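Budgeting for hand-held grippers: what should I buy first?

Posted by Rosalie Gisler in Robotics on a Budget

Hi all! I'm finally getting money to set up a small station for recording household tasks, mostly sorting and folding small laundry, so we can train an arm on it next year. I have a table, a dark woven basket and a pile of socks and cloths, and I'm so excited I've been drawing floor plans on napkins.
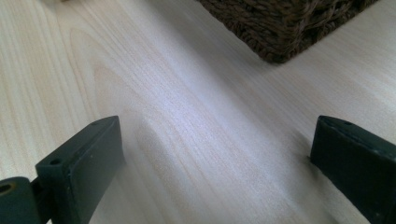

My question is how to split the budget. Clinbridge quoted me $400 per hand-held gripper, and I want a pair. Do I put everything into the grippers and start with a cheap table and lights, or buy one gripper now and the second in November? Also, are spare fingers worth paying for up front? I can print parts, but my printer is slow and a little moody.

Covadonga Villalobos

Oh, fun project! Get the pair now. Laundry is a two-handed job, and anything you record with one gripper will be a different task from the one you want. We did one first and ended up redoing nearly all of it.

Where I'd save is the table. A plain one is fine if it doesn't wobble, and the basket and socks cost next to nothing. Where I would not save is cables. Set aside money for longer ones than you think you need, plus clips to keep them off your wrists. With soft stuff you're always reaching over a rim and down into a corner, and a short cable tugs right when you've got hold of a sock.

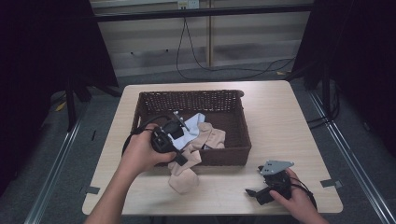

Spare fingers, yes, definitely! I'd buy one set and print the rest. Over 300 grabs into a basket like that and you'll start seeing scuffs, and it's great to swap a finger in a minute and keep going. Tape for marking the table is another cheap thing I love. Put the basket back where it was on Monday and you're off.

Florian Ortner

Agree on the pair. Ask Clinbridge about a price for 4 if you know another group that's buying, they may do it.

Mỹ Hầu

We have the Huvex ones, love them, no idea what they cost now. Check if the mounting plates are included! Ours were extra and it took 3 weeks to get them.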